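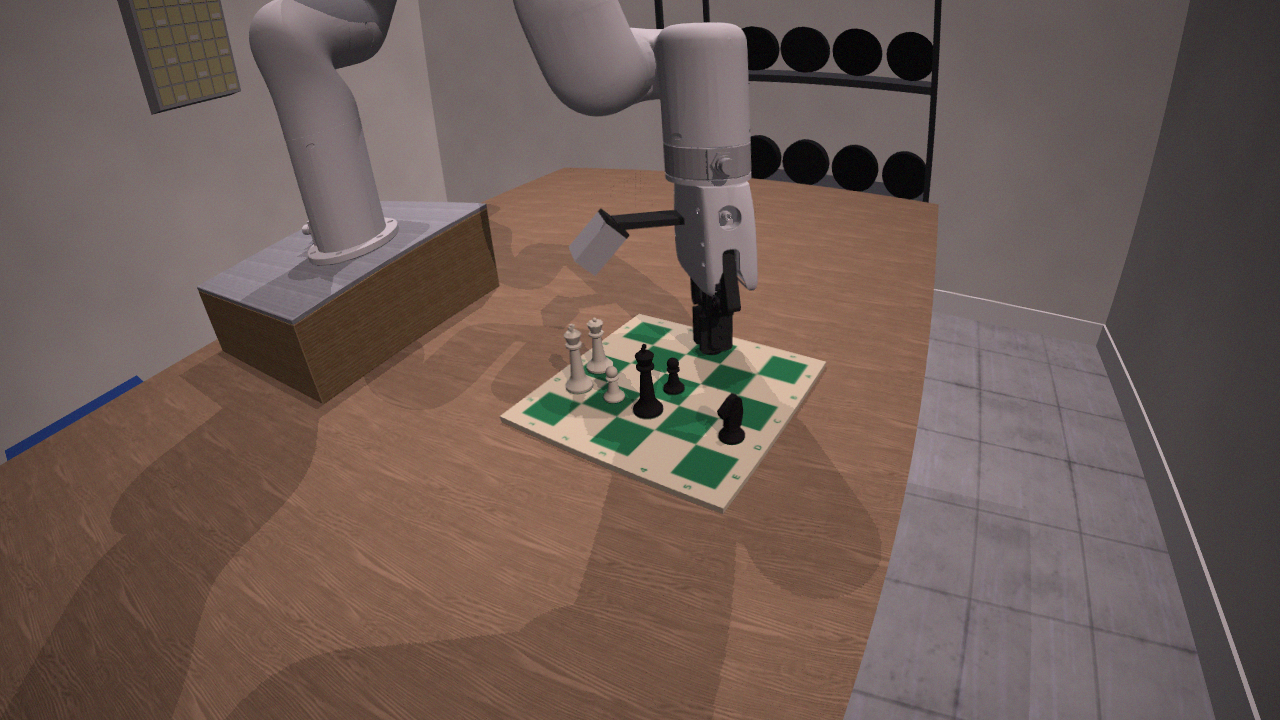

The five-by-five game

Features > Days Out > Machines

Features | Columns | Puzzles | Letters | Subscribe

I should say at the start that I am terrible at chess. I was taught by an uncle who won every time and whistled while he did it, so when the invitation came to see Skirau's chess-playing arm at their February open day I very nearly passed it to a colleague. Then I read the bit about the small board. Five squares by five! Surely even I could follow that.

I could, just about. The arm lives in a simulator, so what you get when you visit is a row of desks, a big screen and a lot of people leaning in with paper cups of tea. On the screen there's a big brown table, a white arm bolted to a pedestal and a green and cream board with a few pieces on it, kings and pawns and a knight. There's even a rack of weights against the back wall. I asked if the robot works out (I was quite pleased with that one) and got a very patient smile.

Sơn Văn, who was running our session, told us the team had practised 900 moves in the simulator before letting visitors anywhere near it. The chess itself is the easy part, he said. A cheap program from years ago could beat everyone in the room. What they care about is picking up a piece with a narrow waist and a pointy top and putting it down again without sending its neighbours flying. Pawns are fiddly because they're short. Kings are fiddly because they're tall. I asked about knights and he just puffed out his cheeks.

We were allowed to call out moves, which sounds simple until you have a dozen grown adults shouting letters and numbers at once. The coordinates are printed along the edge of the board, tiny green ones, and I spent a good while squinting at them and then asked for the wrong square anyway. The arm doesn't hurry. It comes down over the board from above, straight and slow, and the whole room goes quiet, and I found I was holding my breath over a pawn.
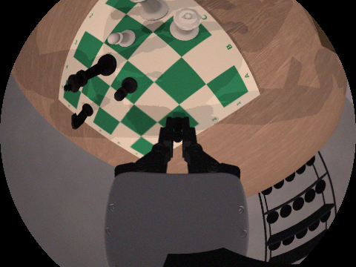
BRALLOW, February

After lunch we switched to the view from the gripper itself, and this was my favourite part by miles. Everything looks different from up there. The table turns into a great round thing, the two fingers come in towards each other with their grey pads, and the pieces lean off in all directions like people on a ferry. A woman next to me had to look away for a minute.

Sơn took questions while it ran. Would it ever play on a full board? Yes, and they've set aside 117 practice positions for that. Is there a real arm? There is, at their other site in Hasaritz, and it gets its turn later in the year. Does it cheat? (That was me again.)

I did get my own game in the end and lasted 7 moves, two of which I'd like back. My uncle would have whistled.

Related
Quan: a weekend among the clockmakers
Letters: your worst board game arguments
Small boards, quick games: five to try at home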